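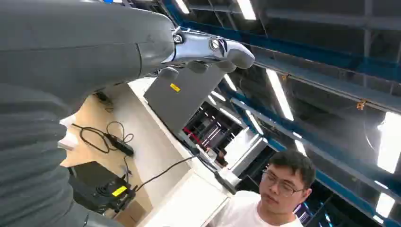 Gladys Nyanda doubts that a wrist camera tells you anything a decent overhead one doesn't, and she put that in writing before the first trial was run. Her note, circulated in November, argued that the hand blocks most of its own workspace, that the cable bend at the wrist will fail first, and that the money belongs in the fingertips.

Two of those three points held up. The comparison at Flornix covered two hands on the same arm: the Osex, a multi-fingered unit with rounded tips, and the Kirkegaard, a parallel jaw with flat pads. Each was run under two controllers, the vendor's own and Flivari, which Eyvindur Stougaard's group maintains in-house. Each combination got 1,000 grasp attempts on a fixed set of parts, split evenly between wrist camera and overhead camera.

The parallel jaw was the more repeatable of the two. On prismatic parts it rarely missed, and its failures were dull: a part presented wider than the stroke, or a pad landing on a chamfer. The Osex hand handled the odd shapes better, particularly cable connectors and anything with a handle, but its curled fingertips sit between the wrist lens and the part during the last 60 mm of approach. Over that distance the controller is working from the last good estimate. Nyanda's overhead camera had no such trouble until the forearm swung across, when it lost the part altogether.

Rokeya Khondokar, who wrote the test protocol, regards the occlusion figures as the most useful output. With the jaw, the wrist view stayed clear almost to contact. With the fingered hand, it paid to stop short, take a final image and close on a timed move. The vendor controller would not accept that sequence without a restart of the vision task. Flivari would, at a cost of 200 ms per cycle.

Mounting took longer than programming. The camera bracket has to clear the wrist joint through full rotation, and the first version fouled the arm cover at one extreme of travel. Moving the bracket outboard cured that and lengthened the cable run, so the bend radius had to be checked again. No cable failed during the trials, which Nyanda puts down to the short duration.

Unnur Vestergaard would keep the jaw for production and the fingered hand for development. Stougaard wants the runs repeated with both cameras feeding one estimator. The rig stays on Flivari until then, with the jaw fitted and the outboard bracket in place.

Related
Force sensing at the fingertip: what the data sheet leaves out
Þröstur Hjaltested on calibrating a camera that moves
Choosing pad material for flat parts

Home | Features | Bench tests | Letters | Subscribe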